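Floor rules for two-arm work in living rooms: what changes in September

The working rules for home sessions in the Dillivow project have been the same for a long time, and many of you asked for a shorter text. The new version is ready. It replaces the old floor sheet and the old sheet about soft objects, and it applies to all home sites from September, also to the rooms in Peixoto that started under the earlier rules.

The first part is about the floor. Before an arm moves, the operator goes once through the room and looks at every cable, stand foot and mat inside the working area. A power strip may stay on the floor if there is no other outlet, but its position must be written in the log, and the cable must not cross the path where a person walks. Coiled cord counts as an obstacle of its own. A gripper camera looks down from a low place, and a thin black cord on a light tile can come very near to the fingers before the operator notices it.

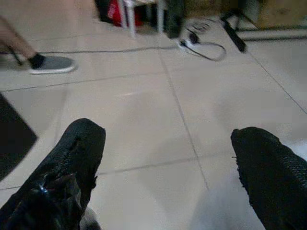 Plukoser Newsletter – Issue 27 – page 21

People in the room are the second point. The old sheet said that an assistant "should keep distance", and everybody understood this differently. Now the distance is 60 centimeters from the nearest part of either arm, measured with the arm fully extended. If a foot or a hand is inside this distance, the arms stand still. Closed shoes are required, slip-on shoes are allowed. The assistant says "in" and "out" loudly when entering and leaving, even when the operator is in the same room and can see everything well.

The third part took the longest discussion, and it is about bags. Thin plastic is light and changes its shape all the time, so a grip that looked good can become a bad one with a small turn of the wrist. When the arm swings a bag, the speed must be the low setting. The other gripper stays free, with its fingers open, until the bag is down. Beside a sofa the operator also watches the cable loop at the wrist, where an armrest can catch it.

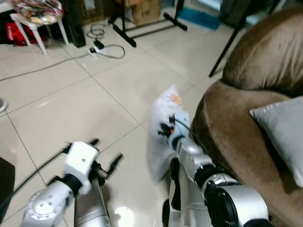 The low setting for all bags is too strict, writes one reader from Peixoto, and an empty bag cannot hurt a sofa or a person, so the rule should depend on what is inside. We discussed this. The rule stays as it is for now. An operator cannot always know what is inside a bag, and one speed for all of them is easier to check afterwards in the log. We will look at it again when the Castico site has sent its entries. At this moment the shared log has 982 entries for soft objects, and in too many of them the speed field is empty. Please fill it, also when it was the standard setting.

There is also a new line about contact with the arm itself. A bag can hang over the forearm below the gripper, and then the gripper does not hold it at all, or holds only a corner. For the log this is "on arm" and it must be marked separately from "in grip". The difference is important for the persons reading the log later, who have only our words.
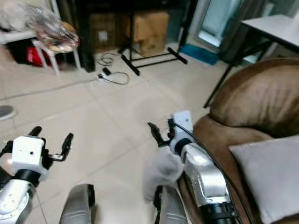

May the assistant take plastic off the arm by hand while the motors are on?
Only after the operator has pressed pause and has said "paused". The stop button is for emergencies, and pause is enough for this. The assistant pulls the plastic away from the joint rings, never across them, and goes back outside the 60 centimeters before the work continues.

The last part is about pillows and cushions. A pillow is pressed from the side, with the fingers flat as much as possible, and it is not pulled by its tag. If the arm holds a pillow in front of a chair, the chair must stand firmly and must not roll. Other cushions may stay on the seat, but write in the log that they were there. The operator does not let the arm push a pillow against the backrest to get a better grip – put it down and begin again. A second try is a normal entry in the log and we do not count it as a fault. 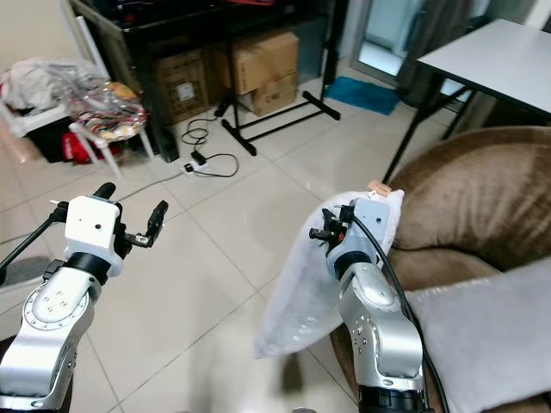
Castico has asked that the pillow rule should also give a maximum time for holding, as their operators sometimes keep an object in the air during a long talk with the assistant. We think this is a good proposal. For now, please put the object down before any conversation that is not about the task.

The full text is on the Dillivow project page, in the same folder as the log form. Print it single-sided if you hang it on the wall. Sites with their own local sheet may keep it, but where the two texts say different things, the project text is valid. Comments for the next version can be sent to the Plukoser office until the end of September, with the number of the rule in the subject line.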